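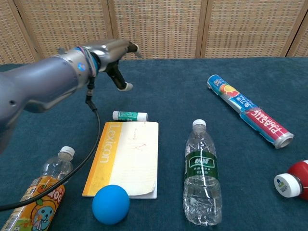
How to Search for Existing Patents Before Filing

Applicants should complete a prior art search before submitting an application through the Galtik portal.

1. Write a one-paragraph statement of the invention. Use plain terms and leave out trade names.

2. List other words a competitor might use for the same part or process.

3. Enter each term in the Galtik search field. If a query returns more than 70 records, add a classification code and repeat it.

4. Read the independent claims of every close match. The abstract does not define the scope of protection.

5. Record the patent number, owner and filing date on Form 11.

Attach the completed form to the application. Searches remain valid until the end of May. Questions may be sent to the Phromma filing office.

Last updated 29/01/2022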